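Normativa interna | Actas | Grupo de trabajo de captura manual

Buscar en el archivo Introduzca un término Buscar

Acta de la reunión del grupo de trabajo sobre buenas prácticas de captura con pinzas de mano

Se abre la sesión a las 16:00. Preside Edgars Kairys. Asisten representantes de Utero, Stornance y Corex. Žukauskas excusa su ausencia y remite observaciones por escrito, que se incorporan al punto 3. Se aprueba sin cambios el acta anterior.

1. Identificación de los equipos

Corex expone que en el lote de marzo se recibieron sesiones con los lados izquierdo y derecho intercambiados en la hoja de registro. Se acuerda que la marca de lado figure en el cuerpo de la pinza y en la hoja, con idéntica grafía. Cuando la etiqueta lleve carácter chino (左, 右) no se traducirá: se copia tal cual, precedido del número de unidad. El código QR se leerá al inicio y al cierre de cada sesión.

Utero pregunta si procede fijar la orientación de la etiqueta. Kairys responde que no, siempre que sea legible al girar el equipo. Queda así redactado en el apartado 4.2 del borrador.

2. Trabajo en viviendas

Se revisa el apartado relativo a dormitorios. El texto vigente exige una superficie de trabajo despejada, requisito que Stornance considera inaplicable en viviendas habitadas. Tras debate, se sustituye por «zona de trabajo delimitada»: la ropa, las mantas y los recipientes ajenos a la tarea pueden permanecer, pero no se desplazarán una vez iniciada la grabación. Los cables y las regletas próximos a la cama se anotarán en la hoja de riesgos.
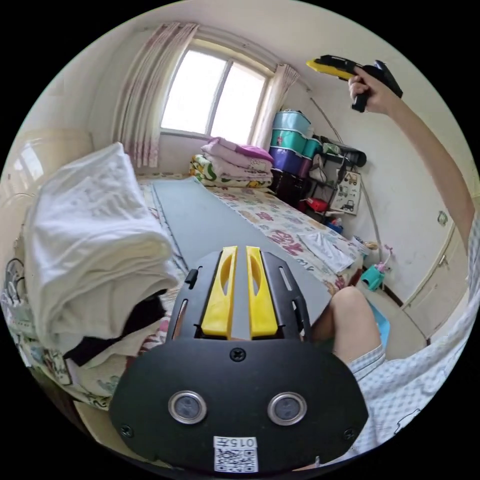
Fig. 1. Tarea sobre cama en dormitorio. Pinza con etiqueta 015左 en primer término; segunda pinza en mano del operador.

En cuanto a la iluminación, se mantiene la recomendación de evitar ventanas sin atenuar dentro del campo visual. Corex propone convertirla en obligación. No hay consenso: en habitaciones pequeñas la cama suele quedar orientada hacia la ventana y el cumplimiento obligaría a mover mobiliario. Se conserva como recomendación y se añade una casilla de «contraluz» en la hoja.

3. Inicio de secuencia y postura del operador

Žukauskas solicita por escrito que ambas pinzas estén a la vista durante la sincronización inicial. Se acepta con una modificación: bastará con que cada una sea visible desde la otra durante 2 segundos. Durante la tarea se admite trabajar de pie, sentado o de rodillas. La parte del cuerpo del operador que aparezca en la toma no es motivo de rechazo, salvo el rostro, que se difuminará antes de la entrega.

4. Conservación y revisión de dedos

Stornance presenta su propuesta de mantenimiento. Se aprueba lo siguiente:

- Inspección visual de los dedos cada 600 ciclos de cierre.
- Sustitución a los 1.000 ciclos, con independencia del desgaste aparente.
- Comprobación del apriete de los tornillos de la placa frontal al comienzo de la jornada.

Utero hace constar su reserva sobre el segundo punto por el coste de reposición.

5. Acuerdos y tareas

Kairys remitirá el borrador consolidado a los miembros, que dispondrán de 21 días para formular enmiendas. Corex actualizará la hoja de registro. Stornance redactará el anexo de mantenimiento.

Ruegos y preguntas: ninguno. Se levanta la sesión a las 17:40.

Comentarios (3)

tecnico_norte: ¿El recuento de ciclos es por dedo o por pinza? En el 4 no queda claro.

E. Kairys: Por pinza. Los dos dedos se cambian a la vez. Se precisará en el anexo.

M. R.: Falta decir qué se hace si el QR no se lee al cierre. Nosotros repetimos la lectura y, si falla, copiamos el número a mano.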